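Play food storage: what I'd bother with and what I wouldn't

Most advice on storing toy food assumes you own a wall of matching bins and children who read labels. I've tried a good deal of it. The labels came off, and the Hevex drawer dividers slid around until I gave up and put them under the sink.

The one idea I've kept is standing the pieces up. A toy bun lying flat in a basket hides under three other things, and then out comes the whole basket. On its edge in a slot, it takes up hardly any table and you can see what's missing. I was doubtful about this too — it sounds like something made up to sell slots — but a file sorter works as well as anything with "play" on the box.

Put the tray in the middle and the parts down the sides. Leave a gap wide enough for a small hand.

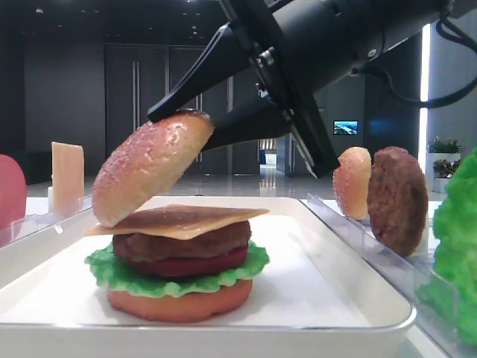
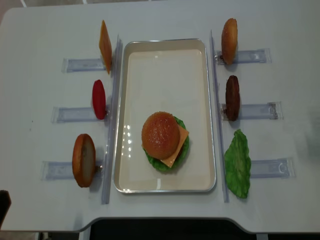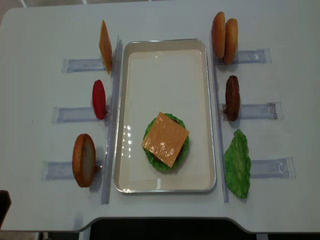

Toy burger, serving tray, clear rails.

Clear rails look nice and show every fingerprint. Wipe them with a damp cloth and skip the special sprays. I paid for a bottle of Sisero acrylic cleaner and could not tell its half of the rail from the half I did with water.

Tape is the weak point of any homemade holder. Press it down hard on a clean, dry table and expect to redo it. I don't believe the claims for "no residue" tape, having scraped off two brands with an old library card. Try yours on a corner you don't care about and leave it overnight.

Then there's the matter of how much to keep out. One Flavier play kitchen set I looked at came with 185 pieces, which is 185 things to step on. Two of each burger part is plenty for one table. The rest can go in a shoebox on a high shelf, and if it isn't asked for by the end of April, give it away.

As for washing, warm water and a drop of dish soap will do for solid plastic. Ruffled pieces like lettuce hold grime in the folds, so use a soft toothbrush. Don't soak anything with a seam. The Pap storage guide says to sanitize play food after every use, and I'd like to meet the parent who does. I wash ours when they feel sticky or when someone has had a cold, then leave them on a towel until the next morning.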